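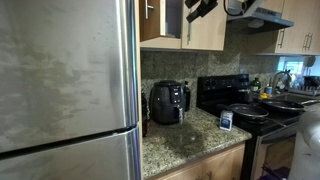
Marion Skinner: antes de aprobar nada necesito saber si el segundo brazo entra en este presupuesto o en el siguiente. La oferta de Paneck caduca el jueves y en el ticket sigue puesto "pendiente de definir".

Estado: abierto
Categoría: compras / equipamiento
Asunto: Brazo y pinza para tareas de cocina, revisión del pedido a Paneck 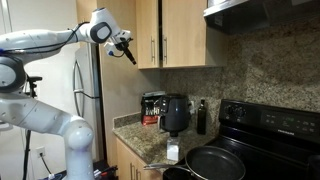 Ruairi Moffat

Respondo a lo del segundo brazo: lo paso al presupuesto siguiente. En este pedido dejo la pinza de repuesto, los dedos y el soporte de cables.

Lo del soporte viene de las pruebas. Los cables van sueltos por encima del brazo y ya hemos parado 2 sesiones por un conector flojo. Paneck ofrece una guía rígida con 8 semanas de plazo; Ikstead tiene una flexible en almacén, algo más cara. Prefiero la de Ikstead — el retraso nos sale peor que la diferencia.

Los dedos se gastan antes de lo que calculamos en julio. Llevamos más de 100 aperturas de armario con el mismo juego y la goma empieza a ceder. Propongo pedir 5 juegos y revisar el consumo a final de trimestre.
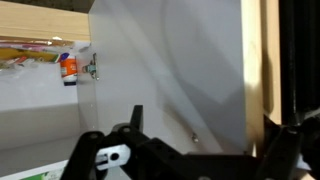
Gunvor Eklund: los dedos de Paneck no sirven para la pinza nueva sin adaptador, y el adaptador no aparece en la oferta. Pedid que lo incluyan por escrito. En Gunolberg lo dimos por supuesto y hubo que abrir otro pedido solo para eso.

Ruairi Moffat: anotado. He escrito a Paneck a las 11:40 pidiendo la oferta corregida con el adaptador en línea aparte. 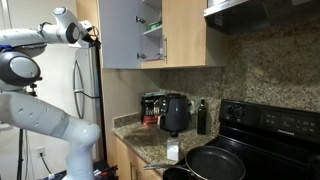
Brazo frente al armario superior, con la puerta izquierda abierta.

Queda por decidir el mantenimiento. El contrato básico no cubre desplazamientos. El ampliado sí, pero obliga a renovar el segundo año. Voto por el básico mientras haya un solo brazo.

Pendiente:
Marion: confirmar el centro de coste.
Ruairi: adjuntar la oferta corregida y la de Ikstead.
Gunvor: pasar la referencia del adaptador.

Marion Skinner: centro de coste confirmado. Dejo el ticket en espera hasta recibir la oferta de Paneck.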